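Skundasska Press > Robot Software > Part 2 > Chapter 11

This site uses cookies. Accept | Settings

Chapter 11. Planning for Two Arms

A planner for one arm treats everything else in the cell as fixed. With two arms, each is a moving obstacle to the other.

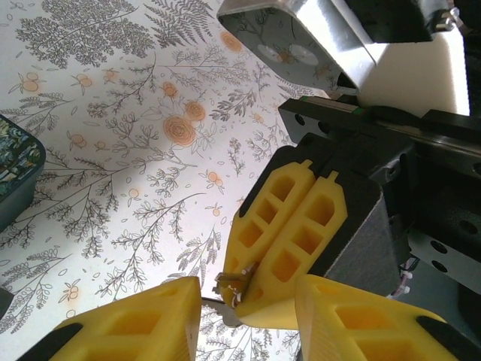 Foltix, the planner used in this part, searches both arms as one system and checks 317 poses along each path. Section 3 covers the search itself. 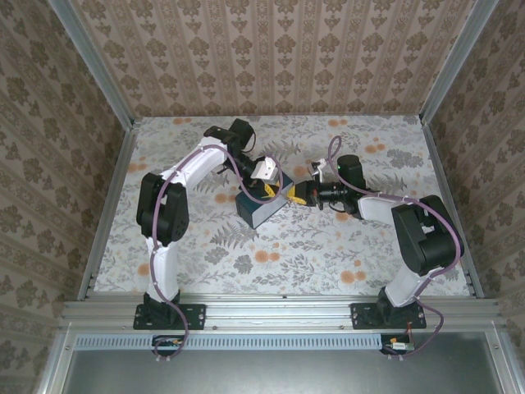 Collision models usually start with rigid links. Cables are harder, as their shape changes with the pose. The purple cable on the right arm forms a tall loop above the wrist, so a model of the links alone leaves that space marked free. Emen adds a padded volume at each wrist.

Previous | Contents | Next | Exercises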